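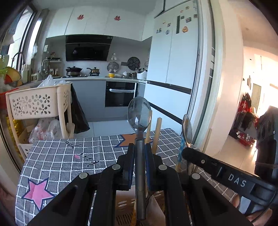
What has the Wutongate lunch club done with the second half of its grant?

It has kept the club open through the winter, paid for a proper cook, replaced the hall's water heater and started a delivery round for members who can't get out. The longer version follows, as the Ahonen Fund asks for one.

Progress report, second period
Prepared by Krystyna Sowa for the Ahonen Fund

Where we were

Readers of the last report will remember that it ended on a hopeful note about the water heater. The hope was misplaced. It gave up in November, on the morning of the harvest soup, which was already late for a harvest. Lunches moved to the chapel annexe for 2 weeks, where the acoustics are excellent and the radiators are decorative. Attendance dropped, then recovered once word got round that Nuno Amaral was making dumplings.

Staffing

Nuno was taken on as paid cook under budget line 3. Before that we had a rota, and the rota had views. Some weeks we ate very well and some weeks we ate lentils. He plans the menu a month ahead, buys from the wholesaler at Erkton and has brought the food bill under the figure in our application, a sentence I did not expect to write. His hours are still tight. He is paid until two o'clock and the washing-up has never once finished by two o'clock. We would like to move the underspend on food across to wages and ask for your agreement to this.

The delivery round

Trilok Chaturvedi drives the round in his own car. He began with the two streets behind the station and has since added the Wesus estate, whose house numbering was evidently done by someone in a hurry to be elsewhere. Meals go out in lidded trays inside insulated bags. The first bags we bought were cheap, and the gravy found this out before we did. Their replacements came from the contingency money, receipts attached.

Several people on the round have asked for smaller portions and a longer chat. We can manage the first easily. The second puts the far end of the estate back by half an hour, so we are looking for another driver. One person has come forward and is waiting for the paperwork, as are we.

What went less well

The cookery afternoons did not take off. We offered 4 and ran 2. Kacper Szulc had prepared a good session on cooking for one, and it was pointed out to him by those present that they had been cooking since before his mother was born. He took it well. The afternoons have been turned into a recipe swap, which the members run themselves and at which Kacper is allowed to peel things.

The feedback forms were also a disappointment. Most came back with "very nice" on every line, including the line asking for a postcode. We have gone back to asking people over pudding and writing it down afterwards. The complaints are much better quality. Chief among them is that the tea is weak, and this has been addressed.

Money

Spending is on track apart from the heater, which cost more than the quote because the pipework behind it turned out to be older than the hall's own records. Wojciech Tomaszewski has set out the difference in the attached sheet. The landlord has agreed in writing to pay half. We are waiting for the half.

Next period

The club will run as usual until the Easter break. In March we want to try an evening meal for members who find midday difficult, with the same menu and, if Nuno is willing, the same cook. We also need to settle the lease, which runs out in summer and which the landlord describes as "in hand". We will write to you separately once we know whose.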